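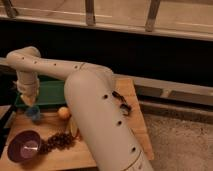 Week 3 handout: Trays, tables and small things

Home and Household Skills, evening group. Notes by Pei-shan Liao, typed up in a rush before class so forgive the gaps.

Last week was cupboards. Tonight is the table top. Most of you said the table is where it all goes wrong at home, post on one end, cups on the other, and a spoon that belongs to no meal in particular.

Main idea: a tray is a boundary. Things in the tray have been dealt with, things outside it haven't. Works on a desk, by a sink, on a bedside table. Tùng Cù's version from the Monday group was "in or out, no edges" and I'm keeping that. A cup half on the rim counts as out.

Picking a tray

Flat bottom. Raised sides, but low, so you can see what is in there without leaning over. Plain dark green is good on a pale wood table, you can tell at a glance where tray stops and table starts. Patterned trays hide teaspoons. I had a flowery one for years and lost a whole set of measuring spoons in the roses.

Size: measure your table first. If the tray takes up more than half of it you've just bought a second table. Mine cost 25 at the Amalville market, you don't need to spend that. Charity shops usualy have a stack near the baking tins.

Where it goes

Back of the table, to one side. Front edge stays free for working. Left or right depends which hand you use and which way the door opens. Eyvindur Juhl had his in the dead centre for a month and ended up eating round it.

Order of work

Cutlery first. Small, shiny, slides about, goes missing. Straight in the tray.
Cups next. Handle or no handle, upright.
Anything soft, cloths etc, fold and leave till last.
Paper does not go in the tray. Seperate session, week 5.
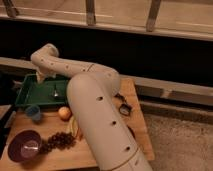 Leave space between things in the tray. One spoon lying flat with room on either side is easy to pick up again, ten in a heap is a drawer with no drawer. If it fills up, stop and carry it to the sink or the cupboard, then come back. Don't stack.

Cups: people ask if they go in the tray or next to it. Either, but decide. If you keep a cup in front of the tray as a holding place (pens, clips, the odd screw) then it lives there and doesn't wander. Small blue plastic ones are fine for this, Wai-kit Lu uses an old toothbrush beaker.

Wood tables. Wipe along the grain, cloth wrung out properly. Lift the tray when you wipe!! Crumbs get under it and scratch. Oi-ling Kwan asked about wax, see the sheet from week 1, nothing to add.

Practice for next time

Clear one table at home, once a day, for 3 days. Set a timer, 155 seconds, stop when it goes even if you haven't finished. Write down what was still out. Same thing left out every day = it has no home, and we will sort that in class.

Bring: your list, one tray or baking tin, a handful of small things you actually use. Not ornaments. Room is the Shukla room again, side door, the front one is locked after 6.

Reading, if you have time: first part of the Dirkitz booklet, up to the bit on drawers. Skip the chapter on linen, we do it differently. Copies are 50p from me at the break, please have change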